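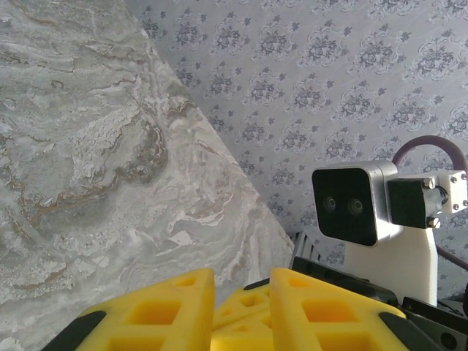 Bresteo Pictures | Publicity Department

April 26, 2024

AURELIA HUSAR TO STAR IN AND PRODUCE ROMANTIC DRAMA "WETANO"

Bresteo Pictures announced today that Aurelia Husar will play the lead in "Wetano," a romantic drama set in a lake town during the last summer of its dance hall. Husar will also produce the film, her first time in that role.

She plays Nell Braka, a piano tuner who comes back to the town to close up her father's shop and is hired to get the dance hall's old upright ready for a final season. The part of the bandleader has not been cast. An announcement is expected before rehearsals start.

"I read the script on a train and missed my stop," Husar said. "I called the next morning and asked who was producing it. They said they were still looking, so I asked if I could help with that too."

Husar spent 6 weeks learning the basics of piano tuning and will do the tuning scenes herself. She will also sing two songs in the film. Both were written for the production and will be recorded live on set.

Filming will take place over 70 days, mostly on location, with a crew of 80. The dance hall interiors will be built at the Tsakiris stages, where the floor has been planned to hold over 200 dancers and background players for the closing number. Local dancers may apply through the casting page on the Bresteo website. Applicants must be 18 or older and available for evening calls. No professional experience is needed, but a short video of partner dancing is required.

The film is scheduled to open in theaters in December of next year. A soundtrack album will come out the same week.

Interview requests for Husar should be sent to the Publicity Department in writing, with the name of the outlet and the deadline. Set visits will be arranged once the shooting schedule is final.

###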